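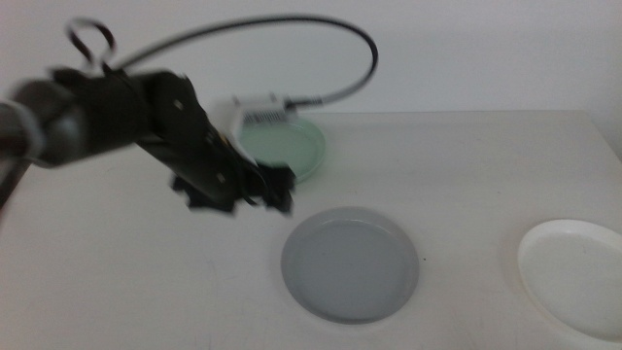

Attachment 1: the light green dish, on the table

Ticket: Stock count wrong on the web shop after nightly import
Product: Pritari Stock Sync
Opened by: Adwoa Aryee, Rostwood Homewares
Status: Closed

Adwoa, Thursday 8:10 am
Hi team, me again, sorry! The web shop has lost its mind about the small green dishes. We had 200 in the stockroom when I locked up last night, and when I logged in this morning the shop said 0 and had a big grey Sold Out banner over them. No orders overnight. The till still has the right number, so it's only the website that's wrong.

What I've tried so far:
Cleared the cache on the shop and in my browser. No change.
Ran the import again by hand. It finished, went green, still 0.
Typed the number into the website myself. That worked for a bit, and then the next sync wiped it back to 0 while I was making a cuppa.

The large plates and the mugs look fine. I haven't gone through everything else, there's a lot of it.

Joon-young Do, Pritari Support, 8:42 am
Morning Adwoa, thanks for the detail. Could you send the import log from last night and the CSV that the till exports? Please don't open the CSV in a spreadsheet and save it first, as that can change it. And please pause the nightly sync for now under Settings > Schedule.

Adwoa, 9:05 am
Paused. Log and CSV are both attached. Umm, about the spreadsheet thing. I did open the product list in one at the weekend, to fix a pile of descriptions (we'd spelled "glazed" three different ways), and then I loaded it back into the till. Is that bad? The descriptions look lovely now.

I had a squiz at the log too. It says every request to the website came back with 200, and I got quite excited because that's the number of dishes, but my colleague Asuka Nakajima reckons it's just a code for "all good". She's probably right, she usually is with this stuff.

Joon-young Do, 9:50 am
Asuka's right, it only means the website accepted what it was sent. Unfortunately it was sent the wrong thing. Have a look at line 751 of the CSV. The product code should start with two zeros and they've gone. Spreadsheets like to treat a code made of digits as a number and drop the zeros off the front.

The sync couldn't match the short code to anything on the website, so it treated your dish as missing from the file and set it to 0. Could you check whether any other codes of yours start with a zero?

Adwoa, 10:31 am
Oh for goodness sake. Yes, the whole Rillen range does, because that's how the supplier numbers them. So it's the dishes, the little jugs and the salad servers. I just checked and the jugs are on 0 as well - I'd missed them completely.

Can I put the zeros back in the till by hand, or will that make a second copy of everything? I did that once with the Dogbe tea towels and we had two of each for months.

Joon-young Do, 10:48 am
Edit the existing product and you'll be right. The doubles happen if you add a new product with the corrected code. I'd also turn on "Treat product code as text" under Import > Columns, and set "Missing from file" to "Leave alone" in place of "Set to zero".

Adwoa, 1:15 pm
Done the lot! It took a while, as the till only lets you edit one at a time and we had customers in. I did a test import with just the Rillen things, and dishes, jugs and servers all came through properly. Then I got brave and ran the full one. No doubles, tea towels behaving themselves.

One more question while I've got you. Shabnam Rind does our books and wants to load the supplier's full catalogue before Christmas. Is there a limit on the size of the file?

Joon-young Do, 1:40 pm
3000 lines per file on your plan. If it's longer, split it in two and run them one after the other, and keep "Leave alone" switched on or the second file will zero out the first. I'm happy to leave this open overnight if you'd like to turn the schedule back on.

Adwoa, next morning, 8:02 am
Schedule ran, all the numbers match the till, Sold Out banner's gone. You can close it. Thanks heaps, and I've passed the bit about splitting the file on to Shabnam.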